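Tillside Tableware
@tillsidetableware
Jan 1, 2023

Starting the year with a thread on the pink bowls, because I get asked about them more than anything else I own. Sizes, stacking, chips, what I'd buy again. 1/12

The set is from Dendia. I bought it in September from the Ritongate outlet, the one out past the MacBrayne building. Bowls and shallow dishes, all pink, sold as open stock so you can pick up one piece at a time. 2/12

The color is not the same all the way through the range. The bowls are pale. The dishes go darker on the inside, closer to terracotta. Online they look like a match and some people send them back over that. I like the difference. 3/12

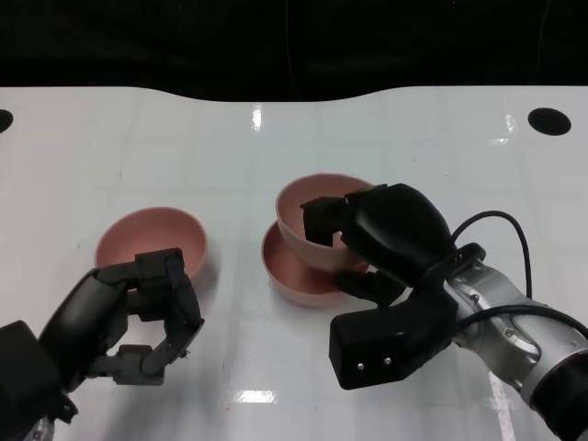
Stacking is where most sets let you down. A bowl set into one of the dishes will tilt a little if you don't center it. It isn't going anywhere, but if you stack high in a cupboard, take the extra second and get it level before the next one goes on. 4/12

I keep the dishes at the bottom and the bowls above them, never the other way around. The raised rim on the dish gives the bowl something to sit inside. 5/12

Someone asked if they show up well on a white table. Yes. Pale pink on glossy white is about as plain as it gets and it looks clean. On my oak table at home they look more orange, especially at night under the lamp. 6/12

Glare is the one thing to watch on a shiny top. If you have overhead lights, you'll see every one of them in the surface. A cloth or a matte placemat fixes it. I use gray linen ones, washed so many times they no longer need ironing. 7/12 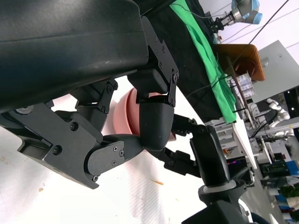 On chips: the rim is where it happens. I have chipped one bowl since September and that was against the faucet, my own fault. Pick them up by the wall and keep the lip away from anything hard – the sink, the tap, the other bowls. 8/12

For storage I put a paper napkin between bowls if they're going away for a while. For daily use I don't bother. They come out every morning for oatmeal and go back the same day. 9/12

What they hold: one normal serving of soup, or cereal with room for the milk. They're too small for a big salad. If you want a serving bowl you'll need to look at a different range. 10/12

Would I buy them again? The bowls, yes, and I'd get two spare ones at the start. The dishes I use less than I expected. Mostly they end up under a bowl, or next to the stove with a spoon on them. 11/12

I've got 8 bowls now and that's enough for this house. Next thread will be on mugs, and whether the handles on the tall ones are worth putting up with – I've gone back and forth on it. 12/12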